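Gripper handling soft cloth on the floor: which rules for speed and wear checks?
Posted in Workshop Robotics, Aug 9, 2021

Skinditis

Hello all. I must write a one-page rule sheet for our small arm, which picks up towels and similar cloth. People work in the same room and sometimes bend down to move the cloth by hand. The arm was bought second-hand and the manual speaks only of boxes. Two points are not clear to me. Must the arm stop completely when a person comes near, or may it go slowly? And how often should the fingers be checked? My draft says every 400 cycles, but I have only guessed this number. We grip the cloth at a corner, with the fingertips closed.

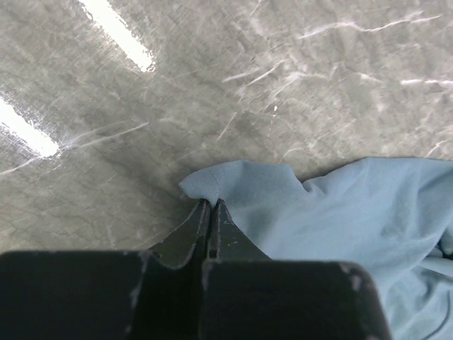

Amum
Write the stop rule first, before the number of cycles. In our room the arm stands still when anybody is inside the marked line, and it starts again only by the button outside. Slow speed is permitted in some cases, but then you need a proper risk assessment with measured forces, and for a small workshop this is a lot of paper. Please look also at ISO 10218 and ISO/TS 15066. I am not a lawyer, so ask your safety person too.

Bayram
just put a fence round it, problem solved

Tromell
I do not agree fully with the fence, as Skinditis writes that people share the room. I would make the rule like this: stop for persons, reduced speed for the first 100 cycles after any change, and a finger check at the start of each shift.
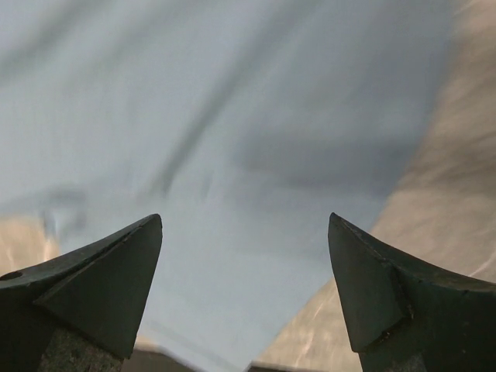
For the finger check, I advise that you do not count cycles at all. Our sheet had 302 as the limit, and after some months nobody remembered why. Now we wipe the fingers, look at them under a lamp and pull a piece of old cotton slowly along every edge. If a thread catches, the finger is changed. Look carefully at a stepped edge with small chips like the one on your right finger, and at the pointed tips, for they also matter if a hand is in the way. Write the result in the log with your initials, even when all is good. We started this in November and it takes 2 minutes.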